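Blur, timestamps and a Saturday I won't get back

August 18, 2018

So I finally sat down with the tracking problem I've been moaning about since March. If you've missed the moaning: our pose estimator (the bit of software that works out where the gripper is from its own camera) is lovely on slow movements and then, every so often, decides it has teleported to the other side of the house. You play the recording back and the path goes along nicely, then there's a great spike, then it carries on as if nothing happened. Charming!

Othmane's theory was that fast turns were to blame. Mine was that soft stuff was to blame, all that cloth and fur with no decent corners to hold on to. We'd been arguing about it over lunch for weeks, so I wrote a little tool to settle it. I've called it Sundon, after nothing in particular. It goes through every frame, gives it a sharpness score, and lines that up against how many points the tracker managed to keep.

First one heavily smeared, second one much crisper, same place:

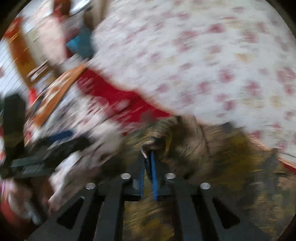
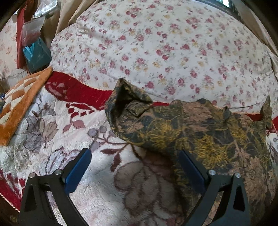
I ran it over 3531 frames on my poor laptop, which took long enough for two cups of tea and most of a crossword. And, well, we were both a bit right, which is annoying. The sharp frames with flowery fabric in them track beautifully. All those little petals are a gift to a feature detector, even when the cloth is crumpled. But as soon as the sharpness score drops under 400 (my own made-up units, please don't write in) the points vanish in one go, and the estimator leans on the motion sensor to get through.

That should be fine for a short stretch. It wasn't fine, and the reason is embarrassing. My code was stamping each frame with the time it arrived, when it should have used the middle of the exposure. On a slow movement you'd never notice. On a quick swing the camera and the motion sensor disagree about where you are, the filter splits the difference, and off we go through the wall.

The fix was a handful of lines. I also added a gate so that a badly smeared frame gets less say in the final answer, with a weight that slides down gently (I tried throwing those frames out completely and got nasty little jumps whenever they came back in). Elaheh suggested the sliding weight ages ago, and I said it was overkill. Sorry, Elaheh.

What still bothers me is cloth that moves. The tracker assumes the world is standing still, so when the fingers drag a bit of fabric along, it can decide that the fabric is the fixed thing and the gripper has moved. Masking out the area round the fingertips helps for small items, less so for anything that fills half the view. Souad has an idea about checking each point against the motion sensor before trusting it, and I'd like to try that next.

Sundon needs a tidy before I share it. The plotting part is horrible, and there's a folder path in there that only makes sense on my machine. If you want it anyway, leave a comment and I'll send you the messy version.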